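## 4. Setting Up a League Season

Prodex stores each season as a separate file. Create the season before you enter any teams or players. A team added with no season open is saved to the club list only and will not appear in the fixture table.

### 4.1 Creating the season

1. From the main menu, select **Season > New**.
2. Enter the name of the competition. Names longer than 68 characters are shortened on printed match sheets.
3. Select the age group. For youth leagues, enter the cutoff date used for player eligibility.
4. Set the points for a win, a draw and a loss. The default is 3, 1 and 0.
5. Choose the tie-break order. Goal difference is applied first unless you move it down the list.
6. Select **Save**.

> **Caution:** The points system cannot be changed after the first result is entered. Delete all results first, or start a new season.

### 4.2 Adding teams

1. Open the season and select **Teams > Add**.
2. Pick each club from the list, or type a new name.
3. Enter the home field and the usual kickoff time.
4. Repeat until all teams are entered, then select **Lock Teams**.

With an odd number of teams, the program adds a bye. Do not create a dummy team for this purpose – it would be counted in the standings.

### 4.3 Generating fixtures

1. Select **Fixtures > Generate**.
2. Choose single or double round. In a double round, each pair of teams meets 2 times, once at each field.
3. Enter the first match day and any blocked dates. Leagues with a winter break should block all of December here.
4. Select **Preview** and check for field conflicts, shown in red.
5. Select **Confirm**.
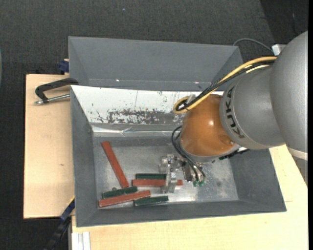 Postponed matches stay in the table with no date until you assign one. To do this, double-click the match and enter the new day and kickoff time. The program gives a warning if either team already plays within two days.

### 4.4 Importing player lists

Lists exported from Meltix can be read directly. Files from other programs must be saved as comma-separated text with six columns, in the order shown in Appendix B.

- Maximum file length: 2000 rows.
- Duplicate registration numbers are skipped and written to the import log.

**Note:** Make a backup copy of the season file before each import. An import cannot be undone.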